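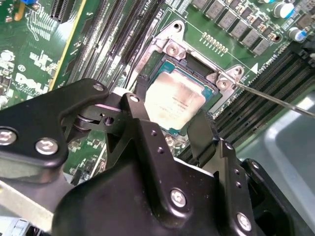 Is the Arkgate kit worth keeping on for the second half of the grant?
We think it is, for the fastener work at least, and we would like to spend the remaining equipment money on a second wrist mount.

Progress report, January
Prepared by Kalliopi Manolakis for Vatmont

The kit came with the arm adapter, the black gripper, the wrist camera and the control software. Prodromos Nikolaidis had it bolted up and talking to our arm in 3 days, and we had set aside two weeks! That early start is why this report has more in it than the plan promised.

We've stayed with desktop motherboards, as agreed, and the processor socket has become our favorite place to work. Two screws hold the metal frame on the Dell board we use most, the heads are small, and there are memory slots crowding one side. If a long, thin screwdriver can find those heads at an angle, it can find most of what we care about in a desktop machine.

So far we have logged 800 screw approaches. Chrysanthi Christodoulou went through the last batch and found 77 where the tip touched down off the head, nearly all of them on boards that had been put back on the bench slightly turned. She now re-runs the alignment step after every board change (it takes a minute, and we are all much happier).

What we like: the wrist view is excellent at close range, the gripper plates haven't shifted, and spare bolts are ordinary sizes we can buy in town. The software lets you save a position by name, which sounds small until you've spent a morning without it.

What we like less: glare. Bare metal around the socket shines, and so does the screwdriver shaft, and the depth estimate wanders when the lights are straight overhead. Old thermal paste also hides the lettering on a processor, so reading part numbers has to wait until the lid is wiped. Arkgate's manual is thin on lighting. Eirini Antoniadis is trying a side lamp with a paper diffuser and is very pleased with it already.

Next period: 4 more board models, torque settings for each, and a first try at lifting memory modules. The request for the second wrist mount is attached with the quote. Ourania Antoniadis can answer questions about the budget lines.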